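Home | Kitchen | Workshop | Garden | Ask Us | Search

Print this page | E-mail to a friend

Small cordless screwdrivers: how to use them well at home

Many people buy a small cordless screwdriver, use it for one shelf, and after that it lives in a drawer with no charge. I think this is a pity. When we moved to our flat in Drondell I built almost all the furniture with one, including a Guko wardrobe with 378 screws (I know the number because it is printed on the parts list, and I had much time to look at it).

Some things I have learned from this work.

Start every screw by hand. Two turns with the fingers are enough. If the screw does not want to go by hand, it is crooked, and the motor will only make it more crooked and spoil the hole.

Set the collar low first. The ring near the tip is for the torque, and most beginners turn it to the strongest position at once. In chipboard this is a mistake, the screw goes round and round and holds nothing. Begin at the low side and go up one step at a time until the head sits flat.

Choose the bit before you choose the speed. The bit should stand in the screw head without shaking. For a long time I used one bit for everything and I destroyed many heads this way. Now I keep the sizes in a tin from Xu tea, with a piece of cloth in the bottom so they do not make noise.

Keep the tool in one line with the screw. Hold it low with one hand and look from the side, at the height of the table. From above, everything looks straight.

If yours has a light at the tip, use it inside cabinets also in the daytime. The back corner of a cupboard is dark even at noon.

Work on a big clear table when you can. On the floor your knees get tired before the battery does, and small parts go under the sofa.
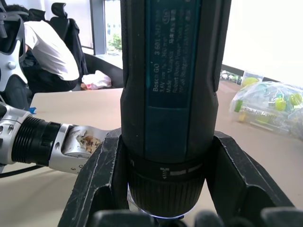
The writing on the side of this one says Bosch GO and 3,6V.

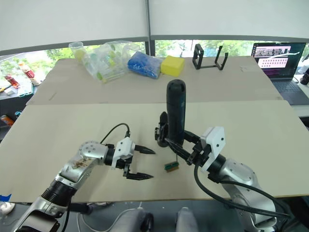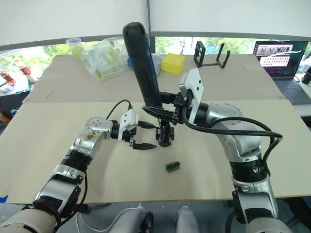
About the charging. I put mine on the cable for 20 minutes before a bigger job, even if I believe it is full. Do not leave it empty for the whole winter. I forgot this once, and in February it did not wake up any more.

For old screws with paint in the head, clean the slot first with a needle or the point of a knife. Then press strongly and turn very slowly by hand. The small motor is not made for this, and my neighbor in the Zornton building burned hers on a door hinge.

Wipe the grip when you finish, mainly if you had oil on your fingers. Put the bit back in its tin. The next time you will look for exactly this one.

Print this page | E-mail to a friend

Back to Workshop | Next tip: Squeaky hinges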